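Home | News | Classes | Calendar | Contact

Evening computer repair class moves to Stimwood

February 10, 2008

The evening computer repair class has outgrown its room at Kirkonden and will meet at the Stimwood building for the spring term. The term runs 13 weeks. Enrollment is limited to 19, and people who were on the fall waiting list will be called first.

Radoslava Ševčík will teach again. The first half covers memory, drives and power supplies, and the second half is given over to machines that students bring from home. Laptops are welcome – please bring the charger as well.
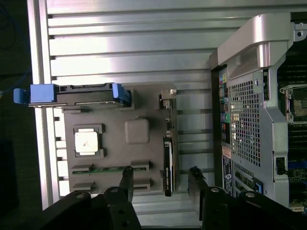 A mock-up board with a blue-tabbed drive carrier along its upper edge.

The fee is $43, payable at the Predadthorpe office or by mail. It includes the workbook but no parts. Anyone who paid a deposit in August has that amount taken off. Parking at Stimwood is behind the building, and the side door stays locked after class begins, so use the main entrance if you are late.

Old desktop machines in any condition can be left at the office during open hours. Please remove hard drives first if they hold personal files.

Print this item | E-mail this item

Recent items
Kaijage reading room: new hours
Spring term fees and refunds
Beginning sewing still has places
Lost and found from the fall term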